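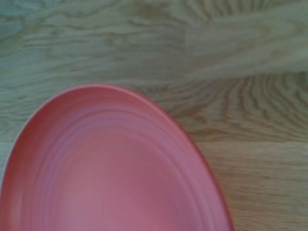
Shelf label prices not matching register after overnight update

Home Tickets Knowledge Base Status Log in

Store: Soscombe
Product: Sulloten price sync
Opened: 2019-11-25
Status: Closed

Problem as reported

Electronic shelf labels in housewares and small kitchen show last week's prices. The registers have the new ones. Customers are being charged a different amount from what the shelf says, in both directions. Store is honoring the lower price for now and keying overrides by hand. Other departments look fine.

Log

Checked the overnight price file from Ralside head office. It has 2,608 price changes and the checksum matches. Registers loaded all of them. The label server loaded 1,868 and then stopped with no error on screen. Service still shows as running.

Restarted the label service. It picked up the file again and stopped at the same row. So it is the file or the way we read it – not the network. 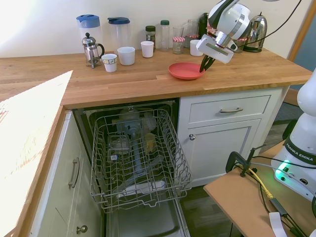 Coral-red plate flat on the butcher-block counter

Opened the file in a text editor at the row after the last good one. The item description has a double quote in it, used as an inch mark (10" dinner plate). The register import ignores quotes. The label import treats one as the start of a quoted field and keeps reading until it finds another.

Asked the store if anything changed in the item data. They said the descriptions for this range were retyped at Maglaya when the supplier changed. The old ones had "in." in place of the mark.

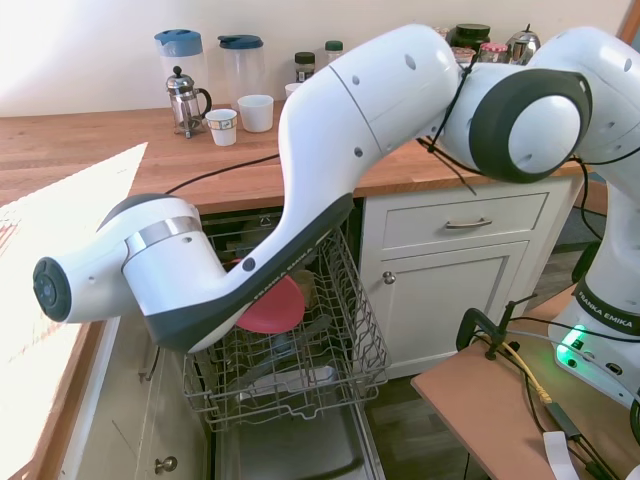 Searched the full file for the same character. It is in 254 descriptions, all in the two departments the store named. Sent the list to the item data desk at Maglaya.

Workaround: replaced the mark with "in." in a copy of the file and loaded it by hand on the label server. Load finished. Labels take up to 20 minutes to refresh, so told the store to leave the overrides in place until then. Store called back and said spot checks on four aisles matched the register. Two labels were blank and needed batteries, separate from this. 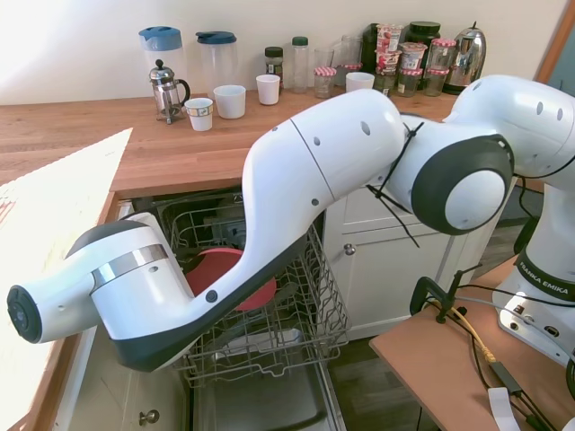
Maglaya corrected the descriptions at their end the same afternoon. Next overnight file loaded in full with no manual step.

Still to do: the label import should fail with a message when it stops short, and should handle the quote mark the way the register does. Both are logged with development for the January release. Until then, if labels and registers disagree, compare the row counts on the two import screens first – do not restart the service more than once.

Overrides keyed during the mismatch are in the store's exception report under price match. No correction needed.

We use cookies to keep you signed in and to see how the help pages are used. Accept Settings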